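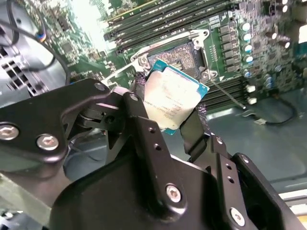
Tinville Technical Services - Hardware Support

Ticket 29-200: Workstation does not power on to display
Status: Open
Reported by: Giuliana Huamán
Assigned to: Þröstur Ravn

Issue: The workstation starts its fans but sends no signal to the monitor. Memory was reseated before the ticket was submitted, without effect.

09:17 - Power supply tested and found within limits. Cooler removed and old thermal paste cleaned off.

10:40 - Processor lifted out for inspection of the socket. Contacts are to be checked under magnification before the processor is seated again.

11:29 - Two contacts near one corner of the socket found bent. The user has been informed that the motherboard will require replacement.

13:05 - Replacement board requested from Skurkport stores. The processor is to be kept in a covered tray until the board is received.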